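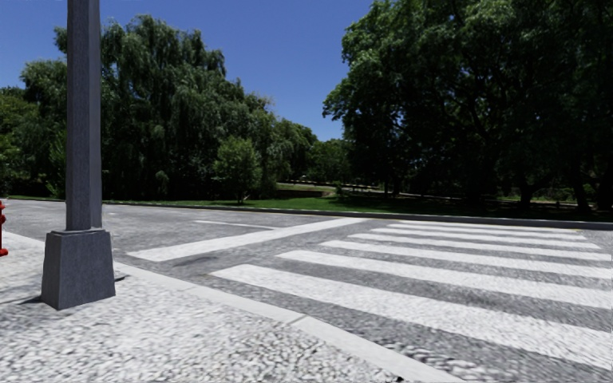

Cardstock and adhesives: frequently asked questions

What weight is the Bikilura cardstock?
227 gsm, solid core. It scores cleanly with the grain. Across the grain, score twice on the lightest setting.

Will it go through a home printer?
Inkjet, yes, using the rear feed. Set the media type to matte heavyweight -- colour density drops on the plain paper setting.

How many sheets are in a pad?
12 or 25, depending on the size.
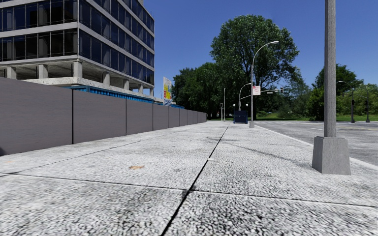 Rianne Stevens writes that the Onov glue bubbles under vellum and asks what to use instead. Dry adhesive, applied only where a die cut will cover it.

Can I return an opened pad?
No. Unopened pads are accepted until the end of November.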